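Zwischenbericht an die Prisside-Stiftung
Projekt: Aufarbeitung und Neueinrichtung des Möbelbestands, Begegnungshaus Emholm
Berichtszeitraum: bis Ende November
Verfasst von: Kerstin Strömberg, Projektleitung
Mitgearbeitet haben: Liv Myklebust (Werkstatt), Agnes Åberg (Räume und Bestand)

1. Stand des Vorhabens

Bewilligt wurden die Aufarbeitung von 20 Möbelstücken aus dem Altbestand des Hauses und ihre Aufstellung in den Gruppenräumen. Zum Ende des Berichtszeitraums sind 10 Stücke fertig und stehen an ihrem Platz. Die übrigen lagern im Erdgeschoss und werden der Reihe nach bearbeitet. Der Zeitplan aus dem Antrag wird eingehalten, mit einer Ausnahme bei den Stühlen (siehe Abschnitt 5).

Fertig sind die Tische für den Speiseraum, die beiden Kommoden aus dem ehemaligen Büro, die Garderobenbank und der hohe Schrank für den Leseraum. Die Kommoden hatten den größten Aufwand, weil die Schubladenböden gerissen waren und ersetzt werden mussten. Bei den Tischen reichte es, die Platten abzuschleifen und neu zu ölen.

2. Arbeiten in der Werkstatt

Liv Myklebust hat die Tischlerarbeiten an zwei Tagen pro Woche ausgeführt. Leim, Öl und Schleifmittel wurden über die Firma Galli bezogen, Beschläge und Schrauben über Stemico. Bei Stemico kam es zu einer Teillieferung, der Rest traf zwei Wochen später ein. Die Arbeiten mussten dafür nicht unterbrochen werden, es wurde in der Zwischenzeit an den Tischen weitergearbeitet.

Alte Beschläge werden weiterverwendet, wo sie noch tragen. Ausgebaute Teile, die nicht mehr gebraucht werden, sind in beschrifteten Kisten gesammelt und stehen im Lagerraum.

3. Schrank im Leseraum

Der Schrank war im Antrag als eigener Posten aufgeführt. Er besteht aus einem offenen Aufsatz, einer breiten Schublade mit gerillter Front und einem Unterteil mit zwei Türen. Der warme honigbraune Holzton sollte erhalten bleiben, deshalb wurde die Oberfläche nur gereinigt und dünn nachbehandelt. An der Schublade sitzt ein runder dunkler Knauf.

Die Türen wurden ausgehängt, die Scharniere nachgezogen und neu eingestellt. Im Unterteil ist ein Fachboden auf mittlerer Höhe eingesetzt. Agnes Åberg hat mit den Nutzergruppen besprochen, dass das Unterteil für Spiele und Bastelmaterial vorgesehen ist und der Aufsatz für Bücher. Das Unterteil wird erst eingeräumt, wenn die Materiallisten der Gruppen vorliegen. Im Aufsatz stehen die ersten Bände, darunter japanische Titel aus der Sprachgruppe.

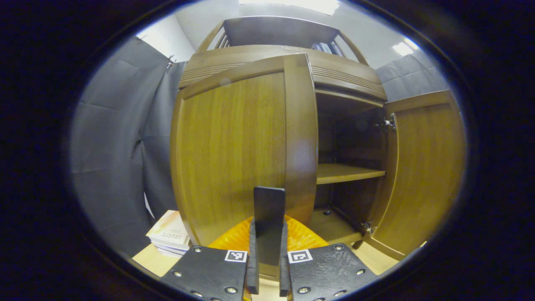
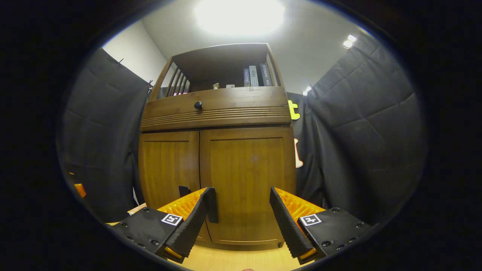
Schrank im Leseraum

4. Ausgaben

Im Berichtszeitraum wurden für Beschläge und Kleinmaterial 454 Euro ausgegeben. Die Belege liegen gesammelt bei Gudrun Sjögren in der Verwaltung und werden mit dem Schlussbericht eingereicht. Die Werkstattstunden werden wie vereinbart getrennt abgerechnet. Eine Umwidmung von Mitteln ist derzeit nicht nötig.

Der Posten für Transporte ist bisher nicht angetastet, da alle Stücke im Haus bewegt werden konnten. Ob er im nächsten Abschnitt gebraucht wird, hängt davon ab, ob das große Regal zum Ablaugen außer Haus gegeben wird. Ein Angebot dafür ist angefragt.

5. Abweichungen vom Plan

Die Stühle für den Speiseraum sollten ursprünglich zusammen mit den Tischen fertig werden. Bei der Durchsicht zeigte sich, dass bei den meisten die Zargen locker sind und die Verbindungen vollständig gelöst und neu verleimt werden müssen. Die Arbeit wurde in den nächsten Abschnitt verschoben. Bis dahin werden im Speiseraum die Klappstühle aus dem Saal genutzt.

Für den Leseraum war ein zweites Regal vorgesehen. Nach dem Ausmessen wurde darauf verzichtet, der Durchgang zum Fenster wäre zu schmal geworden. Das Stück kommt stattdessen in den Flur im Obergeschoss. Am Umfang der Arbeiten ändert sich dadurch nichts.

6. Nächste Schritte

Stühle für den Speiseraum neu verleimen
Materiallisten der Gruppen einholen, danach Unterteil des Schranks einräumen
Angebot für das Ablaugen prüfen und mit der Stiftung abstimmen
Bestandsliste ergänzen und Inventarnummern anbringen

Rückfragen zum Bericht beantwortet Kerstin Strömberg. Eine Besichtigung durch Britt-Marie Engebretsen von der Stiftung ist nach Absprache möglich, am besten vormittags, wenn die Räume nicht belegt sind.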